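Alten two-arm prep unit, reviewed after a season in our kitchen

Three stars, and one of those is for the fitter, who was patient with us.

We run the kitchen at Fostside, 60 lunches a day, and the owners took the Alten on lease in May. The salesman said it would "free up the team". What it freed up was 17 hours a week off the rota, mostly Lamisi Eshun's, and she still has to stand near it because somebody must clear the stoppages. I logged 43 of them in the first month. Most were small. All of them needed a person.

It does move things from one end of a worktop to the other without dropping them, and it doesn't mind doing it at six in the morning. Soft or oddly shaped stuff is another matter. Lamai Boonyarit can empty a crate of greens while it is still making up its mind.

The practice software is decent. You try a job in a simulated kitchen first, one with an orange block, tiled walls and the two grippers at work, and the view tilts about a good deal.
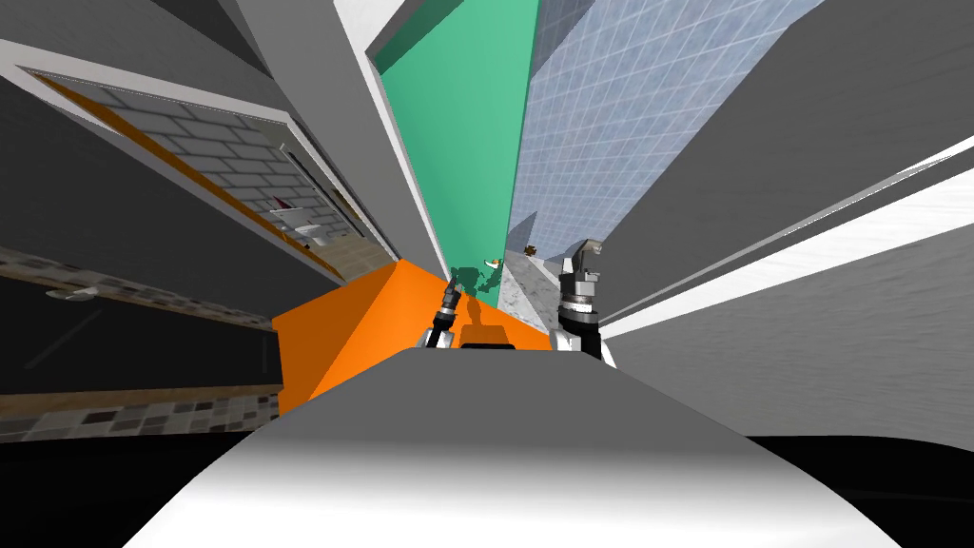 My bigger gripe is the service plan, over 2000 a year, and nothing in it for training the staff. Lamisi learnt the resets from a leaflet. If you're weighing it up against the Pralley, ask both firms who does the clearing up and whether they'll put those hours in the quote. Ours weren't.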